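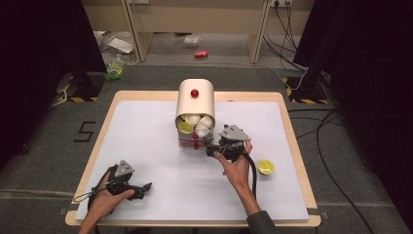
The cream dispenser with the red knob, on a sheet of white paper.

Hi, I'm Elsie Sedgwick, and I run Rudell, a little table games shop and playroom on Dobson Street in Darnville. We sell games, we lend games, and most afternoons we play them too (it's a terrible way to get the dusting done, but I love it).

I started out with 9 boxes on a folding table at the January craft fair. My aunt had left them to me, and I figured I'd sell the lot and buy a decent coat. Instead I spent the whole day teaching strangers how to play, sold five of them, and went home in the same old coat with my head full of plans!

The shop came the next year. It used to be a shoe repair place, so the shelves are deep and the back room still smells a bit of polish when the heating's on. There are 172 games in the lending library now, and I'd like to get to 200 before I have to put up another shelf. You can borrow one for two weeks, and if you lose a piece, please just tell me. I have a drawer full of spare dice, pawns and tiny wooden sheep.

I'm fondest of the old games for small kids, the kind with knobs and balls and bits that tip over. Grown-ups get very loud over them. We also make one game of our own, Brirkura, a card game for two that I worked out on a long train ride and have been fiddling with ever since. The rules fit on one page, finally.

We open at 10 in the morning and close at 6, later if somebody's in the middle of a good round. Kids are welcome and so are dogs, as long as they don't chew the cards. Ring the bell if the door sticks and give it a push near the bottom.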